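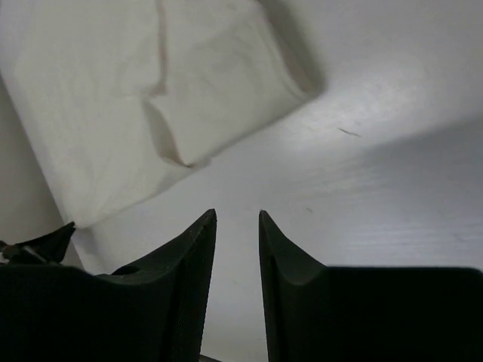 Caroline Masanja commented on my earlier post that a pointed fingertip will always pick up two layers unless the approach height is held tighter than the cloth is thick. I've since leveled the table and re-zeroed both arms, and I still get two layers more often than one.

Setup: two arms facing each other over a white tabletop, parallel grippers with curved, pointed fingers, one controller per arm. The task is to pick up a folded cloth by its top layer at each end, lift, and lay it out flat. The fingers open to 13 mm before the descent. Closing takes 500 ms. The cloth is ordinary cotton, washed many times. 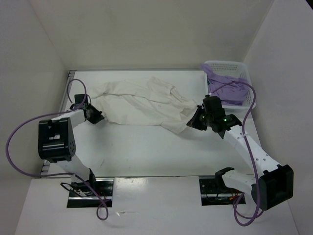

The left arm is the worse of the two. It slides under the edge and takes the whole stack, and the right arm then pulls against it until one of them faults. Lowering the motor current limit stopped the faults and also made the grip too weak to lift. I have run nearly 2000 cycles at the Walside shop and the logs show no drift in joint position, so I don't think it is calibration.

Is this a fingertip problem or a motion problem? I would prefer not to redesign the fingers.

Shadi Qaisi
Edited in February: corrected the closing time.

---

**Ekon**

Mostly motion. You are closing at a fixed height, and on a curved finger the tips don't stay at that height. Depending on the linkage, they may travel up or down during the close. Measure it. Put a dial indicator under one tip, close slowly, and write down the reading at five positions. Then command the arm to compensate for the difference.

Second change: stop sliding in from the side. Come down vertically on the top layer, a little in from the fold, with the fingers partly open. Make light contact, then close. The tips gather the top layer into a small ridge and the lower ones tend to stay put. If you must enter from the side, tilt the wrist so only the lower tip leads.

Leave the current limit where it was. Set a low limit for the close and a higher one for the lift, as separate steps. Most servo controllers let you change it between moves.

---

**Issa**

rubber on the tips. fixed mine

---

**Caroline Masanja**

Ekon's compensation table is worth doing first. I would add that both arms should not lift at the same time. Have the left arm pick, raise its corner slightly, and hold. Check the gripper opening. If it reads wider than your single-layer value, release and retry before the right arm moves at all. That removes the case where they fight each other.

On Issa's rubber: it helps the grip, but it rounds off the point, and the Uvby pads I tried peeled at the tip. Thin silicone tape on the inner faces only held up better. Redo the single-layer reading after you fit it.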